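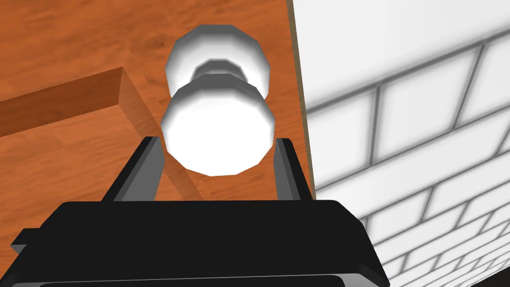
Figure 1. White object between two dark-gray fingers.

4.2 Storage habits and food waste in the household sample

The households in Tirnham and Vetis kept a kitchen diary in January. We received 92 complete diaries, and all of them are used in this section. Each household wrote down what it threw away, where the food had been stored before, and if the person who threw it away was also the person who bought it. Drinks and pet food were left out, as in the earlier Ifans survey.

The place of storage had a clear relation with the waste. Bread and root vegetables kept in closed cabinets were thrown away more often than the same products kept on an open shelf. We observed this in both towns, but the difference was larger in Vetis, where the kitchens are older and deeper. Several participants wrote that they bought onions again while they still had a bag at home.

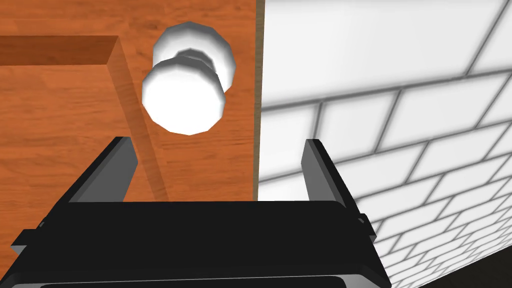

Figure 2. White knob on a wooden surface with a raised strip.

For the analysis we used the categories of the Nullaveck coding scheme, with two changes. Leftovers from cooked meals were separated from raw products, and any single item above 400 grams was coded by two readers independently. When the readers did not agree, the item was discussed until one code was chosen. Items without a written storage place were not guessed. They stay in the totals but

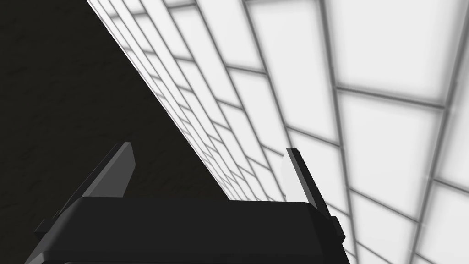
they do not enter the comparison of cabinets and shelves. This decision makes the groups smaller, in particular for fruit, and we therefore report the fruit results only for both towns together. The size of the household had a weaker effect than we expected. Homes with 5 or more members wasted less per person, but they also shopped more often, and our diaries can not separate these two factors.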